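Walgate Evening Kitchen Course
Handout 6: Lentils, beans and stock

Read this before the session. We start at the stove, and there is no time to go over soaking again.

Soaking

Whole beans need a long soak. Cover them with cold water to a depth of two inches above the beans and leave them overnight. Drain and rinse. Split lentils need no soak, only rinsing until the water runs clear. Whole brown lentils can go either way. The Kurnutstead group cooked them unsoaked in February and they held their shape better.

Do not cook red kidney beans from dry in a slow cooker. They must boil hard for at least ten minutes first, in fresh water.

Salt

Older books say salt toughens the skins. In this course we salt the soaking water, one tablespoon per half gallon, and cook in fresh water with a little more. Acid is a different matter. Tomatoes, vinegar and lemon juice go in once the beans are soft, or they may never soften.

Stock

The stock for this session is onion, carrot, celery, bay and peppercorns. Bring it up slowly, simmer 45 minutes, strain. Do not add cabbage or broccoli stems. Onion skins are fine if clean and give a darker color.

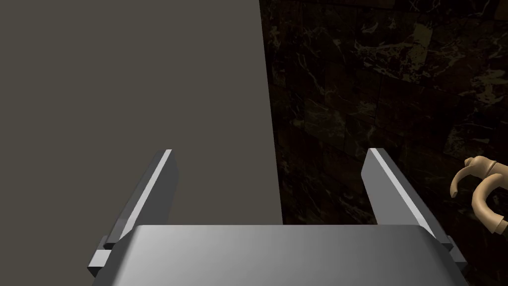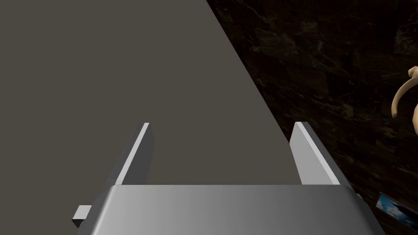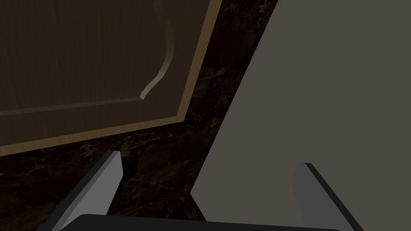

Dry goods keep best in a closed container away from light and heat. Lentils are usable for a year or more, but old ones take longer to cook and sometimes stay hard in the middle. Write the purchase date on the lid. The shelf beside the oven is the worst place for them, and so is a glass jar on a sunny counter. A cupboard with a solid door, like the dark brown wooden one in the last picture, keeps the light off. Spices follow the same rule. Buy ground cumin and coriander in small amounts and toast whole seeds when you can.

Recipe for the session: brown lentil soup

Brown lentils, 200 g
Onion, 1 large, diced
Carrots, 2, diced
Garlic, 3 cloves
Cumin seed, 1 teaspoon
Stock, 5 cups
Chopped tomatoes, 1 small can
Salt, oil, lemon

Heat the oil and fry the cumin seed for a few seconds. Add the onion and carrot and cook until soft, ten minutes or so. Add garlic, lentils and stock. Simmer with the lid partly on until the lentils are tender, 30 to 40 minutes. Add the tomatoes and cook 10 minutes more. Salt to taste and finish with lemon.

If you are making it ahead, stop before the lemon. Cool it in a shallow pan and refrigerate within two hours. It thickens overnight, so loosen it with stock or water when you reheat.

To bring: an apron, a small knife, a container with a lid.

Next handout: rice, covered pot and open pot.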